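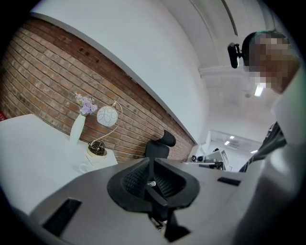

Section 4. Setting up the gripper in the workshop

Revised 25/10/2023

These steps cover the Nidix hand-held gripper as we build it at Skesham. The Zetari kit leaflet says the whole job takes 11 minutes. Allow an evening.

4.1 Before you start

1. Check that both fingers open and close by hand. If one drags, slacken its pivot screw a quarter turn and try again.

2. Push the camera into its mount until it stops. The leaflet claims it will click. Ours never has, so tug it gently and go by that.

3. Fit the cable clip -- the spare one, if the first has already split.

Caution: Do not plug in the battery with the back cover off. The bare contacts sit very close to the screw posts.

4.2 First recording

4. Hold the trigger fully open for 2 seconds, then fully closed for the same. The light should turn green. A green light means the board has read the trigger. It does not mean the reading is right.

5. Walk slowly past furniture and walls with plenty of detail on them. Plain white surfaces give the tracking very little to work with, whatever the box says.

6. Stop and play the file back on a proper screen before recording anything you care about.

Note: The lens is very wide. Straight edges will bend and the corners will go dark. Leave the "straighten" setting off, as the Ho software does its own correction and the two together make a mess.

4.3 If the tracking drifts

7. Wipe the lens and repeat step 4.

8. Set the feature limit to 1,000. Higher values are offered, but we saw no gain from them, only a hotter board.

9. If it still drifts after 22 seconds or so of slow walking, check the mount for play. Nearly every fault we blamed on software in May was a loose mount screw.

Caution: Thread glue on the mount screw only. Keep it off the printed parts.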